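1/ Okay, friends, I promised I'd finally do a thread on the Great Cable Cleanup, and since it's December and I'm stuck inside with a pot of tea and a pile of Velcro, tonight seems as good a night as any. Settle in, I do go on.

2/ Some background for the new folks (hello!). I share a long workroom on the second floor of the old Theodorakopoulos building, which went up in 1834, back when I assume the biggest electrical worry was lightning. The outlets came much later and they are all, every last one, in the wrong place.

3/ So everything in the room runs off whatever you can stretch from the one good wall. Over the years that turned into hubs, adapters, extension cords, and a drawer of mystery plugs I was a little afraid of. You know the drawer. You have the drawer.

4/ I started with the drawer because it felt small and manageable. It took the whole evening! I kept finding chargers for phones I haven't owned in ages, and I'd hold each one up and get a bit sentimental about it. Thirty-three of them went into the recycling box in the end, and I only fished two back out.

5/ If you're doing this at home, my one firm rule is to unplug before you sort. I know it's tempting to follow a live cord along with your fingers and say "oh, this must be the lamp." It's the router. It is always the router, and somebody down the hall is always on a call.

6/ Next came labels. I bought a little roll of Vetari cloth tape, the kind you can write on with an ordinary ballpoint, and I put a flag at BOTH ends of every cord. Both ends! I did only the plug end the first time, years ago, and then stood there holding the other end like a person who has lost her dog.

7/ A few of you asked what I write on the flags. Nothing clever. "Desk lamp." "Fan, big." "Printer, do not unplug, it sulks." Plain words in capital letters, since I'm usually reading them upside down with a flashlight in my teeth.

8/ Then the ties. I use the soft hook-and-loop kind and I cut them longer than I think I need. Please don't cinch a cord down tight, it isn't a roast. A loose loop as wide as your hand is plenty, and you'll be glad of it the day you need to move something over by a foot.

9/ By the way, my mother's trick for anything that has to be stored: fold it up inside an empty toilet paper roll and write on the cardboard. Free, and it looks terrible, and it works better than the Hulix organizer box I bought and now keep buttons in.

10/ Which brings me to the stretch I've been putting off, where the white tabletop meets the brown one. Gray power hub with the orange ends, two black adapters side by side with their little blue lights on, and that big tangle of black loops slumping over onto the brown table. The two round grommets are right there in the white top and the adapter cords still go over the edge!
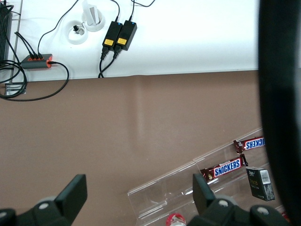 THE PLAN FOR THAT CORNER

11/ First job is the tangle. I'm going to take it out one cord at a time, starting from the hub, and coil up the slack on each before I touch the next. I've tried pulling from the middle of the pile before and I don't recommend it to anyone.

12/ Second job is deciding whether those two heavier cords can be fed down through a grommet. The plug ends may be too fat to fit. If they are, I'll run them along the edge with a couple of stick-on clips and call it a day.

13/ Third job, the hub gets a home. I have my eye on an Arum tray that hangs under the table, but I want to measure the knee room first, having once installed a shelf with my own kneecap. Anyone have one? Does the sticky stuff hold, or should I get out the drill?

14/ Okay, the tea's gone cold and I still have flags to write. Send me your drawers and your worst corners, I want to see them all. More when the loops are off the brown table.

1195 likes · 33 comments · Share
Print this thread | E-mail this thread
Contact | © All posts belong to their author | Back to top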